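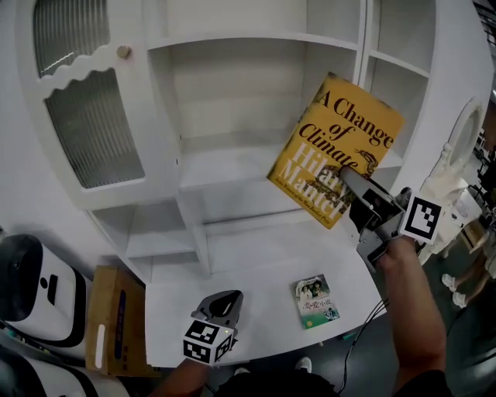
Helper wanted for putting a reading room in order

Latero is a small lending library on the second floor of the Beretti building. We received nearly 300 books from a closed guesthouse in December and we look for one person to sort them and place them on the shelves.

Your tasks: wipe the covers, put novels by author's name, write the cards, and tell us which books are too damaged to lend. Heavy boxes stay on the ground floor – you carry up only what you can.

The work is 3 afternoons a week, for 5 weeks. We pay by the hour, and the bus ticket is paid also. Experience in a library is welcome but it is not necessary. You should read English well and be patient with small handwriting.

Please write some lines about yourself to Sekar Wibisono at the Latero desk, and mention which afternoons are possible for you. Letters are accepted until Friday, January 12, 2018.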